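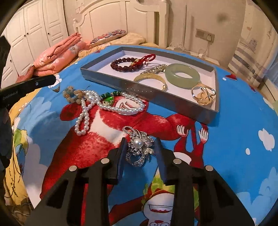
Gold plate wearing off at the clasp - replate or leave it?

Posted 18 Oct 2023 by marrowfat

I'm sorting through the jewellery I wear most and putting aside anything that needs work. I have a plated chain from Bakke, bought in February, and the colour has gone at the clasp and on the two links next to it. The rest is fine. Evico quoted me 287 for replating the whole thing, which is more than I paid for it. Is there a cheaper way, or do I just wear it as it is?

tinpot_lane
Leave it. With a plated chain the clasp always goes first from rubbing on your neck and collar. If you replate the lot you'll be back in the same place in a year or two.

Osk11
Depends what's under it. If it's silver, replating is worth doing. If it's brass I wouldn't spend the money. Is there a stamp near the clasp?

marrowfat
No stamp that I can find. The bare bit has a yellowish look, so brass I suppose.

greywether
Disagree with tinpot. I had a brass chain done at Kultley four years ago and it still looks good. They asked what thickness I wanted and I paid extra for the thicker one. Most cheap plating is very thin to begin with, so a proper job lasts longer than the original did. Ask for the thickness in microns before you hand anything over.

tinpot_lane
How often do you wear it though? Mine was on every day, in the shower as well.

greywether
Weekends mostly. Never in the shower.

tinpot_lane
Well, there you are then.

pellow
You could have only the clasp changed. Any repair counter will fit a solid one and it's a ten minute job. The two links will still show but they sit at the back under your hair or collar. Don't use dip cleaner on the rest, it took the finish off a bracelet of mine. Warm water, a drop of washing up liquid, soft cloth, dry it well.

Osk11
Agree on the clasp. Also keep it away from the harder stuff. I used to have everything in one tray and the bangles scratched the softer pieces. Small cloth bags sorted that out, I got a pack from Tresura.

greywether
Bags are fine but things go dull in them if you put them away damp. I lay mine flat in a drawer.

marrowfat
Thanks all. I'll ask for a price on the clasp and leave the links alone. If it comes to more than a quarter of what Evico wanted I'll wear it as it is.

pellow
It shouldn't be anywhere near that. Take the chain in with you so they can match the size.

Related threads
Jade bangle stuck, how to get it off
Restringing beads - thread or elastic?
Is 1000 silver too soft for a ring?
Ring resized twice, now out of round

Contact the moderators | Forum rules | Back to top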